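# Snack box questions

I pack candy boxes at my kitchen table in Sultville, and the same things keep coming up.

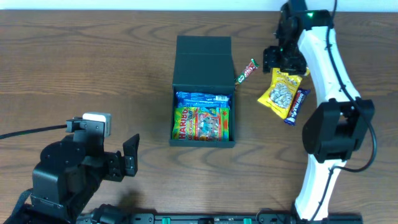

**Do you flatten the bags?**
A little! I tilt the big gummy bag – Haribo, usually – and tuck its top under whatever's behind it.

**What if the lid won't close?**
Take one thing out. I always try the chocolate bar first (it'll fit in a card envelope).

**Can I mail it in October?**
Sure, I sent 35 last fall. Order by the 2nd if you want nuts or seeds in yours.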